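House Rules for Grippers, Second Draft

I've been rewriting our good practice sheet for hand-held gripper recording, and since three of you asked what's in it, you get the whole thing with my grumbling included. Trultbridge (our group, hello if you're new) has people recording at their own kitchen tables and living rooms now, and the first version was written for a lab bench. Nobody's living room is a lab bench!

The old sheet was 5 pages. Estela Gaete read it on a Saturday morning and sent it back with most of page two crossed out and the word "why" in the margin over and over. She was right, mostly. We had a rule about sleeve length. I wrote that rule and I couldn't defend it.

So I went through it with a pencil and kept the stuff that I've seen ruin recordings, plus the stuff that keeps fingers safe.

Before you pick anything up

Wipe the pads. Check every screw on both arms with the little driver, and I do mean every one. Ledesma, which is what we call the older gripper, likes to work a screw free when it's been used all afternoon, and then one side sits lower than the other and the grasps look drunk. Skeltton is better about this but gets checked too.

Clear your phone off the table. Also mail, pill bottles, anything with a name or address on it. This one is staying no matter how short the sheet gets.

Leave the room alone otherwise. The first draft told people to put up a plain backdrop, and what we got was a lot of bedsheets and very few recordings. Chairs with coats on them are fine. Exercise bikes are fine. Homes have those.

While you're working

Go slow on the approach. Slower than feels natural. If you rush in, everything near the pads turns to mush in the recording, and small things suffer the most.

One item at a time, even when you could grab two. Don't nudge things into place with your free hand halfway through; stop, fix the pile, start again. And please mix your materials! A table of matching cardboard cubes is tidy and teaches very little. I like a pile with stiff boxes, something crinkly like tinsel, a paper cup, and a plastic bag, on a tablecloth with a busy print if you own one.
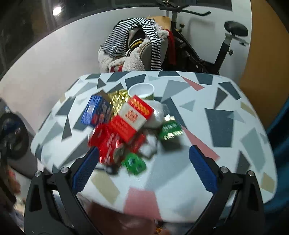

When to stop

Estela wanted a hard limit and I didn't, so we argued about it for most of October and she won. It's 600 seconds, then you put the gripper down and shake your hands out. After 2 rounds you take a proper break and drink something. I used to go until my thumb hurt, and you can tell from my old recordings where that started (the grasps get sloppy and I start dropping things).

Toss a recording if a person walks through and hasn't agreed to be in it. Keep it if you dropped something, though. Drops are useful, and people were deleting them out of embarrassment, me included.

Labels

Write down what was on the table in plain words. "Red box" is good. "Misc" is not, and we have more than 1,000 entries in the Poster folder that say "misc," all of which I now get to reopen. If you can't read the writing on a package, say so in the note and move on. Guessing is worse than a blank.

The part I still haven't settled is lighting. The old sheet said no ceiling lights reflected in windows, which rules out every evening recording in my place. I'm leaning toward "close the curtains if you've got them." Estela thinks that should be a must. Leave me a comment if you have a strong feeling about it, and I'll send the clean copy around once we've stopped bickering.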